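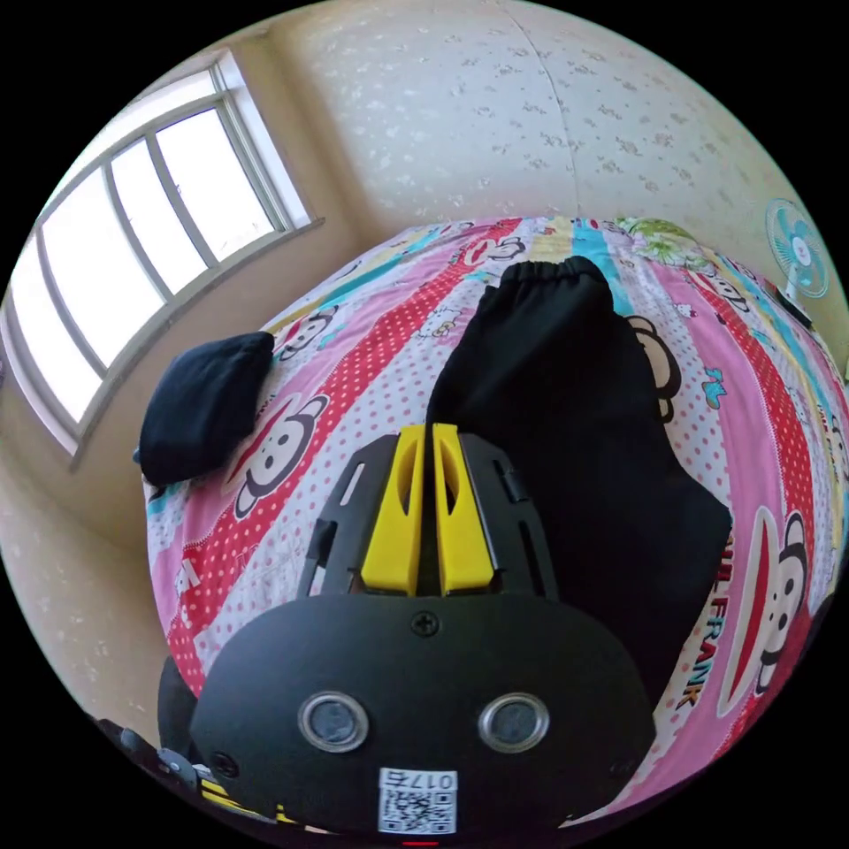
Pre-session checklist, hand-held gripper, bedroom tasks
Site: Feddale, upstairs room
Filled in by: Negin Soltani
Second check: Dušan Yordanov
Unit label starts: 017

1. Finger mounts tight, no play side to side
OK. The yellow fingers sit nearly touching at rest with a thin gap between them. Great pair, by the way, they came up beautifully after Saturday's cleaning!

2. Screws on front housing seated
OK. Checked the top center one and the small one near the lower left curve. Quarter turn on the top one.

3. Both sensor windows clean
OK after wiping. Fingerprint on the left. Please hold the unit by the handle, folks.

4. Label and QR code readable
OK. Scanned first try.

5. Red indicator light
Lit.

6. Bed clear of pins, hangers, chargers
OK. Only the black garment for the fold and the navy cushion. Cushion stays near the window side, out of the folding area.

7. Fan
Needs attention. Light-blue fan by the wall, over the bed. Keep the fan off while demonstrating, and keep sleeves and the garment away from the cage. Dušan wants a tag on the switch and I agree.

8. Window light
Very bright this morning. Fine for safety, but Simin asked us to note it for the Sinatari people. I love how lively the bedspread looks in it (monkeys, polka dots, all those stripes), and a busy background is just what we want the robot to learn from.

9. Floor and standing room
OK. Rug rolled up. The demonstrator can walk the side of the bed without stepping over anything.

10. Demonstrator's hands and wrists
Rest after every 18 demos, 5 minutes minimum. Behrouz did over 70 last week and had a sore thumb, so this one is a real stop. Set the timer.

11. Pinch points
Fingertips of the free hand stay off the yellow fingers while closing. Smooth the cloth first, then grip. Slow closes make lovely clean demos anyway!

12. Stop word agreed
"Hold." Said out loud by both of us before starting.

Result: go, with the fan off.
Open items: switch tag (Dušan), spare wipes for the Flotalham kit (me).
Next check at 9, before the first fold.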